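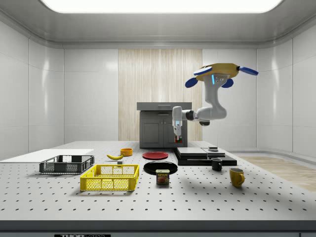

Trundton Tabletop Sim – README and data card

Release: November 2019
Maintained by: the Gritport data group
Contact: Cinzia Valentini

What you get

3,452 simulated episodes of a robot arm and a tabletop of household items. Everything is rendered. There are no real robots in this release, and please don't describe it as robot data in a paper without the word "simulated" in the same sentence. We've read two drafts that did.

Each episode folder holds the rendered frames, the joint log, the task text and a rules file. The rules file is the part we'd like you to read, and the part we expect you'll skip.

Layout

episodes/ – one folder per episode
heldout/ – 200 episodes kept out of training
rules/ – the house rules, plain text
tools/ – the loader and the checker

Why there are rules at all

The first build went out in March with none. We had a simulator, a pile of object models and a lot of confidence. Then Hubmann tried to reproduce our numbers and couldn't, and neither could we. Joint limits had been loosened in one branch to make a task pass. Success was whatever the person running the job thought it was. A mug floating a hair above the table counted as placed.

A rules file doesn't fix that by itself. Plenty of groups write one, put a version number on it and carry on as before. Ours has six rules, and the checker enforces four of them. The other two rely on people, so treat them with suspicion.

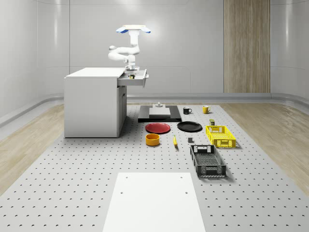

README.txt | 3 min read

The rules

1. Write the success test before the first run. If you change it later, every episode in the batch is scored again.

2. State how the arm is mounted. A standing arm and a hanging arm are separate setups with separate results. Don't average them. The average looks tidy and means nothing.

3. Joint and speed limits come from the arm's own spec sheet. No local overrides, including "temporary" ones.

4. Contact between the arm and furniture ends the episode. We used to log it and keep going, which gave us some very smooth episodes with a forearm halfway through a cupboard.

5. Failed episodes stay in. (Not enforced by the checker.)

6. Say which objects were swapped, scaled or moved by hand after the seed was set. (Not enforced either.)

Running the checker

Point it at a folder and it prints a pass or fail for rules 1 to 4. It stops at 800 warnings, a limit we set after somebody's log filled a shared drive. A pass means the files agree with each other. It says nothing about whether your policy would be safe near a person, and we'd be wary of any simulated dataset that claims otherwise.

On safety standards

People ask which standard the data complies with. None. Standards for robot cells are written for real machines in real rooms, with guards and stop buttons and someone who signs for them. A rendered room has no stop button worth testing. Sernau wanted a compliance line on the front page and we turned it down.

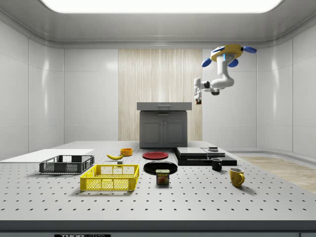

Cinzia Valentini thinks rule 5 is the weak one. People don't delete failures, she wrote on the tracker, they rerun the seed until it stops failing and keep the last copy, and your checker will happily pass the lot.

She's right, and the fix is still open. The loader now writes a line to a run log each time a seed is started, but the log is a text file and anyone can edit a text file. Suggestions are welcome if they come with code.

Known problems

Lighting is even and bright throughout, so don't expect much from these episodes in a dim kitchen.
Some early task texts say "bin" where they mean "crate".
Colour names follow the object files, and "grey" is spelled both ways in the labels. Match on both.

Licence

Research use. Keep the rules folder with any copy you pass on, even if you plan to ignore it.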